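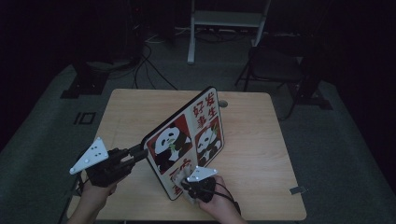
A panda board on the table at Girby, with a hand-held gripper on either side of it.

Teaching a robot to set down a picture, two hands at a time

Print this story | E-mail this story

21 Dec 2023

I went over to Girby this week thinking I was going to watch robots. I watched people instead, and one of them let me have a turn, so this is going to be a little less dignified than my usual write-up.

Girby is collecting examples of everyday two-handed chores for a learning system it calls Zornudum. The company wants 2000 usable examples by the time the current round closes. When I walked in they had 1610. Tülin Taşdemir, who runs the sessions, keeps the number on a sheet of paper taped to her monitor and crosses it out with a pen every time it goes up (there's a dashboard too, she told me, but she likes the pen).

The way it works is pretty simple to look at. You hold a gripper in each hand, the same sort of jaws the robot will have, and you do the job. Each gripper has a white triangular plate on top with black dots on it, and the system uses the plates to follow where your hands go. Do the task, put everything back, do it again. The recordings get trimmed, checked and fed to Zornudum, and later on a pair of arms at the other end of the building tries to do the same thing with no person attached.

The chore on the table was a decorative board with cartoon pandas on it and four big red characters, 好事发生, which mean something like "good things happen." The task list calls it "prop and turn." You start with the board leaning at an angle, get one gripper on each side, turn it to face a particular way and leave it standing. That's the whole job. A kid could do it before breakfast.

I could not do it! Not the first time, anyway. My right gripper had the board fine, my left came in too high, and the whole thing slid down flat on the table with a slap that made everybody look up. Melahat Akyol, who had been doing these all morning, told me to stop reaching with my fingers and start reaching with my elbows. I didn't understand that at all until about my fifth try, and then I did. You can't feel an edge through the jaws the way you feel it through your fingertips, so you end up watching the gap very closely and closing in slowly.

I asked whether my slap counted. Taşdemir said it did, sort of. Failed tries go in a separate pile with a note about what went wrong, and they don't count toward the 2000. A drop followed by a decent recovery is another matter – those she really wants. Earlier rounds were full of people doing everything perfectly, and the arms had no idea what to do when a box tipped over. They would just carry on with the next move, gripping air. So now the people doing the sessions are told to keep going if something slips, and to fix it the way they'd fix it at home.

There are 19 tasks on the list this round. Flat things that stand up are the newest group, added in September after a customer, Zoltow, asked about handling signs and framed prints in its stockroom. Boards like this one are awkward for a machine. They're thin from the side and wide from the front, and a busy printed face can be hard to read for depth. Akyol says her least favorite is still the zippered pouch, and she would happily do pandas until spring.

What surprised me was how much of the day goes into not doing the same thing twice. The board gets turned a bit between tries. It gets moved toward one end of the table or the other. They swap people, too, partly to rest everyone's wrists and partly because a tall left-hander goes about it in a completely different way from Akyol, who keeps her arms low and hardly seems to move. I figured the company would want one best method, and I said so. Taşdemir shook her head and pulled up 2 recordings side by side, both fine, both ending with the board standing, and about the only thing they had in common was the ending. She wants both.

The cleanup software comes from a small outfit called Coşkun, and it throws out any try where a marker plate goes out of view for too long. That cost them most of an afternoon earlier in the round, when somebody with a habit of tilting the left hand inward kept hiding the dots. They have a rule about it now, written at the top of the session sheet: plates up.

I did get a few keepers in the end. Akyol checked them and passed three, though she said my last one was "a bit dramatic," and I suspect she was being nice about the second. So somewhere in the training pile there's a little of me, setting down a panda board much too carefully. If the arms ever start hesitating at the last inch, you'll know where they got it.

Taşdemir expects to wrap up the round early in the new year. After that the arms get their turn at the same 19 tasks, and she has said I can come back and watch. I've asked for the zippered pouch.

Print this story | E-mail this story

Recent items
Zoltow stockroom trial moves to second aisle
Why the gripper pads got softer
Coşkun updates its clip checker
Folding towels, take two: notes from the September round
Girby looking for left-handed session staff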